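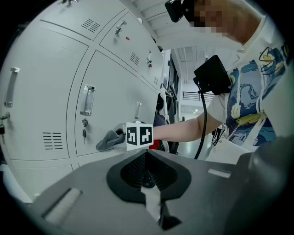

Page last changed: 30/12/2019

Wotby Metal Lockers, light gray

We love a good locker at Trestside, and the Wotby is the one we keep coming back to. It's a plain metal locker in light gray, with rectangular doors set close together so that a full bank of them reads as one tidy wall. Changing rooms, staff corridors, school hallways, the back of a workshop – it fits in pretty much anywhere, and it takes a beating.

Doors and vents

The doors open on a side hinge and sit flush when shut, with just a narrow seam between one and the next. Horizontal vent slots are cut into the doors to let air through, and anyone who has ever opened a locker with last week's gym shoes in it will know why we're so keen on those! The slots are small enough that you can't see what's stored inside from across the room.

Handles are silver and slim. You can get your fingers behind one with gloves on (we tried it with winter ones) and there's nothing sharp to catch a sleeve.

Locks and keys

Key locks come as standard, with 2 keys per door. The key turns easily and stays put in the lock while the door is open, so it's hard to lose during a shift. Spares can be ordered at any time. Give us the number stamped on the lock face and we'll cut one to match. If you'd like a master key for the whole bank, please say so when you order, as it means a different lock and we can't add it later without swapping them all.

Keeping them clean

Gray paint is kind to fingerprints, but a bank of lockers still looks so much better after a wipe! A soft gray cloth and a little dish soap in warm water will do nearly everything. Go along the door faces first, then work around the handles and locks, where the grime collects. Fold the cloth over a fingertip for the vent slots. Leave out scouring pads and anything with bleach in it. Tape marks and old sticker glue come off with rubbing alcohol on a cotton pad – try a hidden spot first.

Don't spray straight at a keyhole. Spray the cloth. A puff of dry graphite in each lock once a year, say in February when things are quiet, keeps the keys turning sweetly.

Sizes and ordering

Each bank is 200 cm tall including the base. Ask for the door layout sheet if you want to mix large and small doors, and we'll draw it up with you. Product code is 1141.

Halima Mohammed looks after locker orders at our Brasotstead showroom and knows these things inside out. She fitted out a sports hall with 193 doors and still gets excited about hinges. Bring your wall measurements along (and a photo of the skirting, if there is any) and she'll work out what fits.

Also in this range: Limsakul bench with shoe rack, sloping tops, number plates, replacement locks.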